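Top loader smells of drains even after a hot wash, what am I missing?

Posted in Home & Laundry
18 replies hidden, showing best 2

mossy_kettle

Moved into a rented flat in August and it came with a washing machine. First few washes fine. Now everything comes out smelling like a pond. Not strong when it's wet, but once a towel has been on the radiator for an hour and you put your face in it, yuk.

Things I've tried so far: less powder, more powder, different powder (Sollero, the non bio one), leaving clothes in for less time afterwards. Did an empty hot wash with soda crystals and it was better for 2 loads then straight back to pond. Landlord says "they all do that", which I don't believe, my mum's never did.

Water is very hard here if that matters, kettle furs up in no time. I mostly wash at 30. Also the flat is small and I dry everything indoors, so could it be the drying and not the machine at all? No idea how to tell which.

It's a top loader, white and light grey.
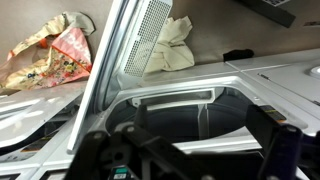 Top loader with the lid up

Don't want to spend much as it isn't mine. Any ideas before I give in and use the launderette on Bondholm Road for 7 quid a go?

Thanks in advance

fennelandflint

Could be both tbh. Easy way to find out: take one load, wash as normal, then dry half of it outside or somewhere airy and half on your radiator. If only the radiator half stinks it's your drying. If both do, machine.

I'd put money on the machine though. Washing at 30 all the time is lovely for the bills but it never gets hot enough to shift the grease and old softener, and that builds up where you can't see it, usually on the outside of the drum. Soda crystals once won't do it if there's years of gunk from the last tenants. What I did with mine:

Empty hot wash, hottest it goes, with a proper machine cleaner. I use the Kuhlmann sachets but supermarket own is fine. Then the same again the next day. Then a third one with just water. Boring but it needs repeating, one go only loosens it and that's why you get a couple of good washes and then it's worse.

Take the softener drawer or cup out if yours comes out and scrub it with an old toothbrush. Mine was black underneath, I nearly cried. Same for the lint filter if it has one, not all do. Look in the manual, you can normally find them online if you've got the model number.

After that:
Stop using softener for a month. Seriously. It's the worst thing for smells, esp. on towels.
Leave the lid up between washes so it can dry out.
One 60 wash a week, do your towels and bedding in that one.
With hard water you need the full dose of powder, hard water dose is on the side of the box. Powder is better than liquid for this as most have bleach in and most liquids don't.

Do NOT mix bleach and vinegar, people on here suggest both and somebody always does them together. Makes a nasty gas.

For the drying, open a window a crack and leave gaps between things on the airer. Towels on a radiator take ages in the middle where they're folded over, so turn them. If you can stretch to a little dehumidifier it's the best thing I ever bought, but I know you said not to spend much.

Oh and towels that already smell, soak them overnight in oxy stuff before you wash them or they'll carry on smelling whatever you do to the machine. Thats the bit people forget.

praratham_lane_plot2

check the waste hose. had this for months in our old place, bought every cleaner going, and it was the hose pushed too far down the standpipe so dirty water was sort of creeping back. pulled it up a bit and clipped it, smell gone in a week. cost nothing

also if the sink nearby smells as well then its the trap and thats your landlords job not yours. put it in writing

1,200 spin if it has it, drier clothes = less smell

mossy_kettle

Thank you both! No softener drawer that comes out on mine, sadly, but will have a go at it with the toothbrush anyway. Towels are soaking in the bath now. Will check the hose when I can get behind it, it's wedged in pretty tight and I don't want to scrape the lino.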